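Returns Processing > Automation and Equipment
Thread: Folding arms going in at our site, what changed at yours?

hemline_jo
We're getting the Herura folding cells in January. Apparel returns, mostly shirts and knits. There are 21 of us on the bench across two shifts. Management says no layoffs, "roles will evolve." Anyone been through it? What did your day look like afterward?

packout77
Went through it at Trenulau last year. Nobody got let go from my shift, but two people who left weren't replaced, so make of that what you want. The arm does the folding. I do inspection, lint, buttons and anything it kicks back. My wrists are better. My feet are worse, I used to have a stool.

Diarmuid Ó Conaill
Same here, except I'd say the job got harder. Folding was the part where you could let your mind go. Now every piece that reaches me is a problem piece. A full shift of problem pieces wears you out in a different way.

packout77
I don't agree with that. I was bored stiff folding. At least now I'm deciding something.

Diarmuid Ó Conaill
You're also on day shift with a lead who lets you rotate. We don't rotate.

bench4_tess
What are your rates? We were told 100 pieces an hour per cell and I have never seen it.

packout77
Our best day was 2,402 for the whole line. On flannel it drops off. Thick stuff bunches up and it has to try again.

bench4_tess
So they're counting tees. Figures. Our kickback bin had around 166 in it on Monday and that all got folded by hand, but the board credits the cell.

hemline_jo
That's what worries me. Who gets the credit for the rework?

Diarmuid Ó Conaill
Get it in writing before go-live. We asked Kavanagh (the integrator) for a separate rework count and they set it up in Notier in one afternoon. Until then it looked like we were standing around.

k_marsh
Leads aren't out to get you on this -- ours didn't know the number was wrong until somebody showed her.

bench4_tess
Ours was shown. Twice.

hemline_jo
Can someone post what the work looks like up close? All we got was a sales video with one white T-shirt.

packout77
Two from the gripper camera, flannel shirt and some clear plastic.
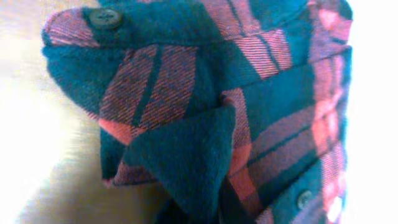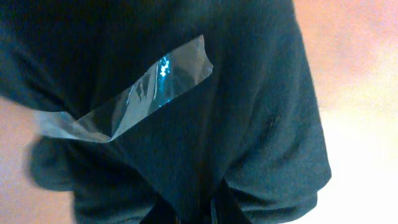 Plaid shirt in the first, clear strip across dark green cloth in the second.

hemline_jo
Thanks. Going to ask about the rework count and the stools.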